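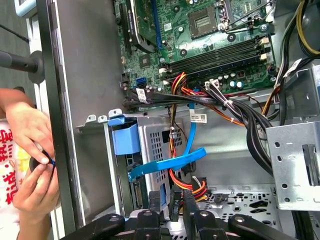 Two Hands for the Same Job

When the Nouri repair center began looking for a machine that could help take apart old desktop computers, it expected the arm to be the hard decision. The arm was chosen in one afternoon. The choice of gripper took the better part of a winter.

"An arm has a reach and a payload, and you can read both on a sheet," said Banafsheh Ghasemi, who leads the center's automation program. "With a gripper, the sheet told us very little about what would happen inside a computer case."

The program compared two products. The first, from Voltance, is a plain parallel gripper with flat pads. The second, the Clamgate, has several jointed fingers that fold around an object as they close. Both were fitted to the same arm and run from the same Sineo controller, with a small camera mounted at the wrist.

The test work was ordinary. Technicians placed an open case beneath the arm and guided it by hand controller through a fixed set of tasks: taking hold of a power connector, moving a bundle of cables to one side, pressing a drive latch, and lifting a loose drive from its cage. Each gripper was given 200 attempts, divided evenly among the tasks. A person remained at the side of the case throughout to reset parts.

Cables proved to be the greatest difficulty. A desktop case leaves little open space between the drive cage and the motherboard, and much of that space is taken up by wiring. Power leads run in thick bundles held by ties, while the flatter data cables bend and loop across them. The Voltance pads could enter a narrow gap with ease, but a round bundle tended to roll out from between them. The Clamgate held bundles well. Its fingers, however, need room to open, and operators often had to approach from a higher angle than they wished.

The results for connectors were closer than expected. Both grippers could take hold of a plug when its body stood clear of the wires. Where the wires lay across it, the Clamgate operators learned to sweep them aside with one finger before closing.

Farhad Dehghan, the technician who ran most of the sessions, found that the camera deserved as much attention as the fingers. At its first mounting, the closed gripper hid the part being held. The bracket was moved back and tilted, and the fingers now enter the view from the bottom. Training time for a new operator fell from 11 sessions to 5.

"You want to see the tips and what is just past them," Mr. Dehghan said. "The rest of the case you can remember."

In its report, dated 5/27/22, the program recommended the Clamgate for cable work and kept the Voltance unit for drives and latches. Changing from one to the other takes a technician more than 2 minutes, a delay the center considers too long for daily use. A quick-change plate has been ordered, and a second round of trials is planned for December.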